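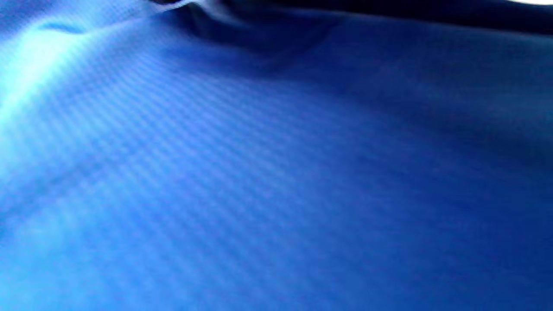 T-shirt de sport Cerkex bleu roi, col rond
Publié le 13 juillet 2026

J'ai acheté ce t-shirt en mai chez Flornetti, au prix de 25 euros. Je cherchais un haut à manches courtes pour courir et pour les trajets à vélo. Il a fait une trentaine de sorties et presque autant de passages en machine, à 30 degrés, sans sèche-linge.

La coupe est droite et le col rond ne serre pas. Les manches s'évasent un peu, ce qui laisse de la place à l'épaule. Une petite étiquette blanche est cousue juste sous l'encolure, à l'arrière. Je ne la sens pas en courant, mais je l'ai sentie sous un sac à dos et j'ai fini par mettre le sac plus bas.

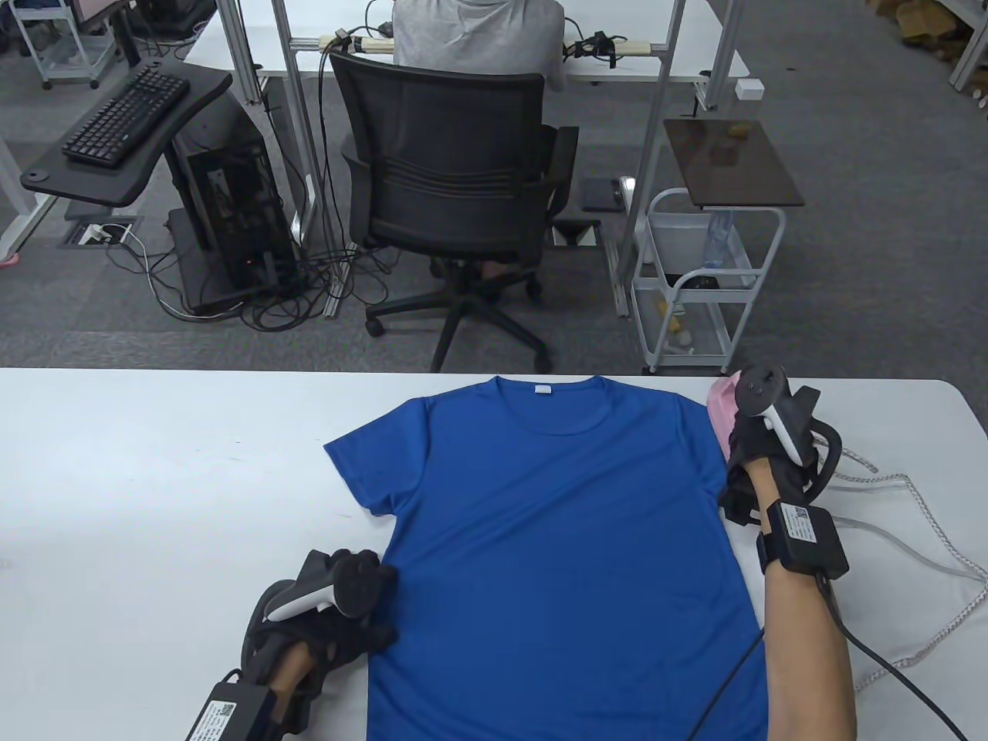 Tissu

C'est une maille de sport brillante, percée de trous minuscules. L'air passe bien. La couleur change beaucoup selon la lumière : presque bleu ciel là où elle tape, bleu marine dans les plis. Sur le site du magasin, le bleu paraissait plus uniforme. J'avais hésité avec le modèle Sandberg en coton gris clair, plus doux au toucher mais lourd dès qu'on transpire.
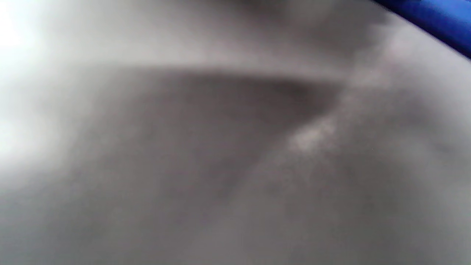
Côté odeurs, rien à signaler tant qu'on le lave le soir même. Laissé deux jours au fond d'un sac, il demande un second lavage. Les coutures des emmanchures tiennent, un fil est sorti à l'ourlet et je l'ai coupé.

Pliage et rangement

Le tissu glisse. Sur une table lisse, le premier pli se fait bien à plat, puis le haut se tasse et forme un bourrelet si on va trop vite. Je rabats les manches, je lisse avec le plat de la main et je plie en deux — pas davantage. 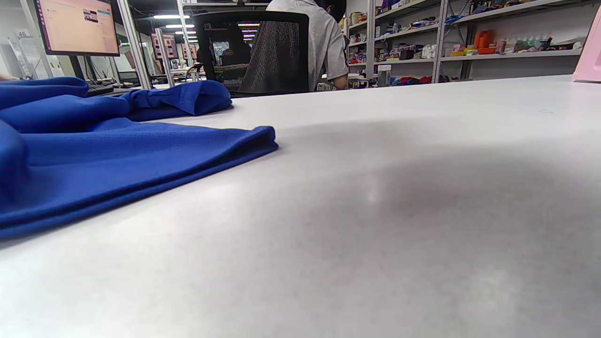
En pile, il a tendance à partir sur le côté, je le range donc debout dans le tiroir. Il se froisse peu et je ne le repasse pas.

Bilan

Bon t-shirt pour le prix, à prendre à sa taille habituelle. J'en rachèterai un, sans doute dans une autre couleur — le bleu marque un peu à la transpiration.

Note : 4 sur 5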